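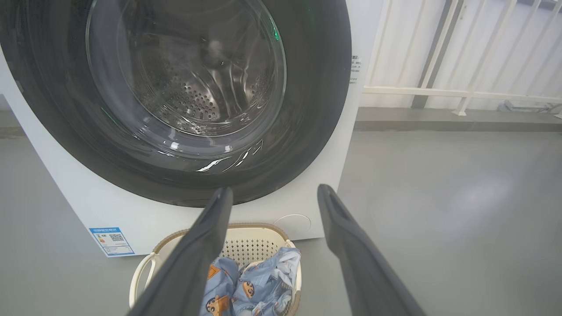 The laundry corner: first weeks with our front loader

Newsletter of the Rathjen house, October 26, 2019

Many of you asked at the last house evening how the washing is going now, so I promised to write it down for the newsletter. I am writing mostly for those who used the old top loader for years and are not yet friends with the front loader. I was also not its friend in the beginning. I had to learn some habits again from zero, and I made enough mistakes that perhaps they can be useful to somebody.

First, the drum. With the old machine I threw everything in from above and pushed it down with my hand until the lid closed. In a front loader this does not work well. The clothes need room to fall from the top of the drum to the bottom, because this falling is what does the cleaning. If the drum is packed full, everything turns in one lump and comes out with dry spots in the middle and powder in the folds. My rule now is that my flat hand must still fit on top of the laundry. For thick towels and bed covers I leave more room than that.

Before I put anything in, I turn the drum once by hand and look inside. The small holes in the metal are easy to see, but a thin sock lying flat against the back is not, especially when the daylight is behind you. I have dyed one white pillowcase a weak pink in this way. It is still in use, on my side of the bed.

Second, the rubber gasket. This is the soft ring around the opening, and it has a fold which collects everything: hair, coins, small pieces of paper tissue, the water from the last wash. Please pull the fold open with two fingers after your last load of the day and wipe it with an old cloth, also at the bottom where you have to bend down. It takes less than a minute. If it is not wiped, after some weeks there is a smell, and later come black points which are very difficult to remove. I tried a paste of baking soda on the gasket at my sister's place and it helped with the smell but not with the points.

After wiping, leave the door open. I know that some of you prefer it closed because it looks more tidy, and because one can hit the knee on it. But a closed door keeps all the dampness inside. Wide open is best for the first hours, and in the evening a gap of a hand is enough.

The basket has its place on the floor in front of the opening, and I ask you to keep it there during loading and unloading.
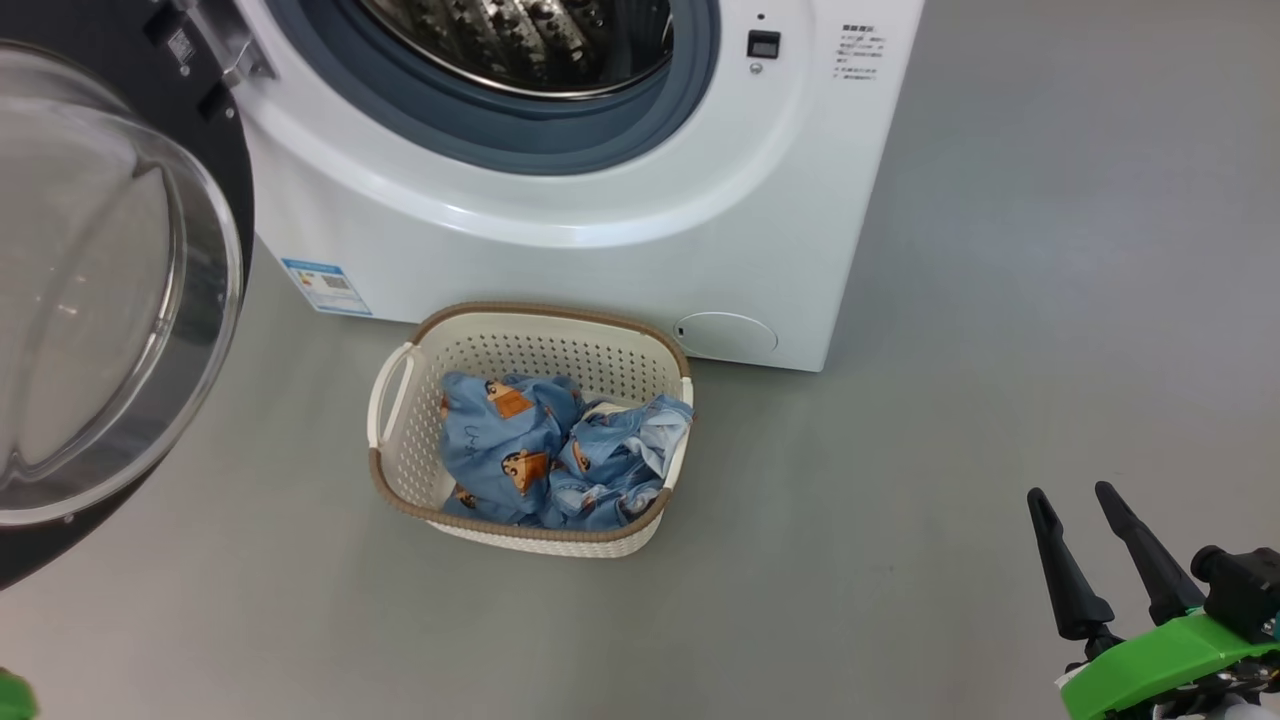

When it stands close, the wet things go directly from the drum into it and nothing falls on the floor. I used to carry the laundry over in my arms, and there was always one sock that took another way. The small holes in the sides of the basket let some air through, so it is not a disaster if the washing waits for a while before you hang it. But please do not let it wait overnight. Shirts become sour very quickly, and then they must be washed again, with our common water.

One more request about the basket: carry it by both handles. When it is full of wet towels it is heavier than one expects, and I have seen people lift it by the rim on one side only. The rim will not forgive this forever.

Third, the filter. Behind the round cover low on the front is the place where buttons and coins end their journey. I clean it on the first weekend of every second month, so the next time will be in January if I count from the coming one. If somebody wants to learn it, come and look, it is good when more people in the house can do it. You need a flat tray, two old towels and some patience. The machine must be off and cold. Open the cover slowly, let the water come out into the tray, then turn the filter out, rinse it under the tap and put it back firmly. Last time I found 65 cents, one earring and a hairpin. The earring is in the cup on the windowsill and waits for its owner.

About detergent we have had some discussion. We bought a big box of Ditar powder because it was on offer at Tradow, and I see that it goes down very fast. A full cup is too much. For a normal load with normal dirt I take less than half a cup, and the clothes are just as clean and feel softer when dry. Too much powder makes foam, the machine rinses badly, and the rest of it stays in the gasket, where I then have to wipe it away. For dark clothes I use the liquid from Rarkik, in a small quantity, as the powder sometimes leaves pale lines on black trousers.

The glass of the door also wants a little attention. Wipe the inner side of it together with the gasket, particularly low down, where fluff likes to stick. For the outside a damp cloth is sufficient. Please use no scouring cream on the dark ring, it shows every scratch.

Some small points to finish:

Empty your pockets. Paper tissues above all. One tissue is enough for a whole load of black clothes.

Close zippers and put bras in a net bag. The net bags hang on the hook behind the door of the room, there are 2 of them, and both should please come back.

Turn jeans and printed T-shirts inside out.

Pull the pillowcases out straight before they go in, otherwise they swallow the socks.

The list for washing times is on the wall as before. If your load is finished and you cannot come, write your apartment on a piece of paper and leave it on top, then the next person may move your things into the basket without feeling bad about it. I will put a pencil there this evening.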